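Setting up three camera views for a two-armed robot in simulation

I've been building a two-armed robot in the corner of our shared workshop since April, and I do nearly all the first tries in a simulated room on my old desktop (much cheaper than new gears!). This page covers the cameras. I'm using Grusedex for the simulator and a little viewer called Nadport to watch the feeds.

Before you start

You'll need both arms loading properly and a room with a table or two in it. I leave 2 GB free for saved runs, which is plenty for me.

Step 1: Add the cameras

Put one up high on the body, looking forward over the torso, and one on each wrist. The wrist ones have to be fixed to the last link before the gripper. I fixed mine to the forearm first time round and got 500 frames of elbow.

Step 2: Check all the views together

Pause the run and open the feeds in Nadport. You want both arms in the top view, and both fingers in each wrist view, coming up from the bottom.

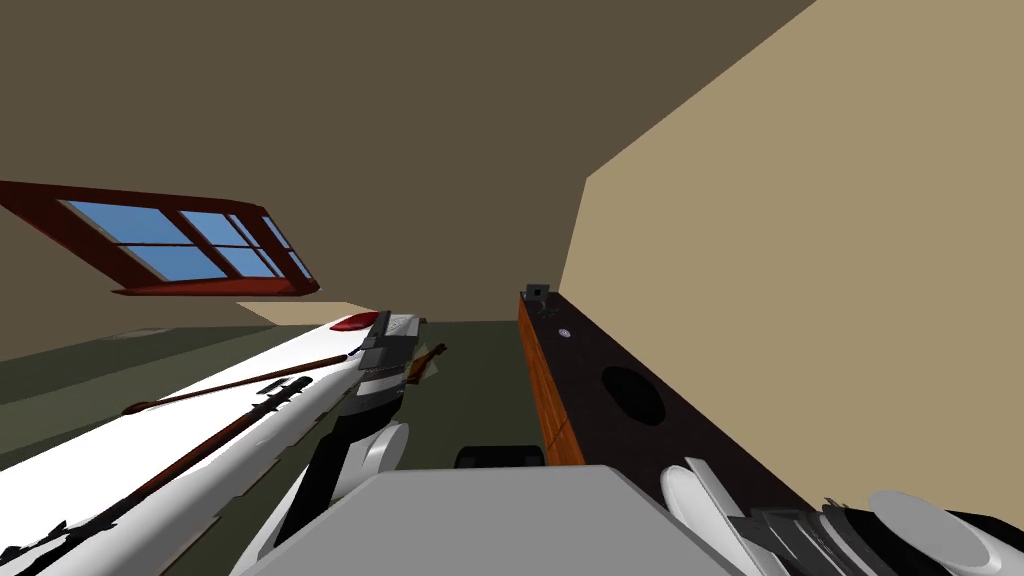
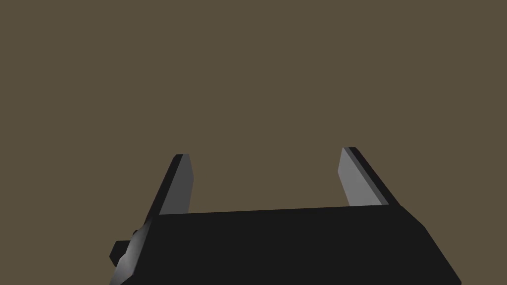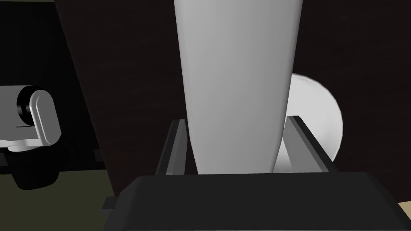

All rendered in the same room. The last one is the sort of wrist view I'm after, with a finger either side of the grey thing and a bit of the dish showing behind it.

Step 3: Sort out the tilt

If the top edge of the gripper body slopes a bit, leave it alone until you've looked at the mount on your real arm. Mine leans too, so I copied the lean across. If yours is dead straight, change the roll in small nudges and reload each time.

Step 4: Save and name things

Save the settings under a name you'll remember (mine is Plomari, after a holiday) and do a short run of 2,000 steps with the feeds open. Watch for an arm swinging right across the top camera. If it does, move the camera up a touch and go back to step 2.

Next page: gripper speed, and why I swapped to the Ghumman motor driver.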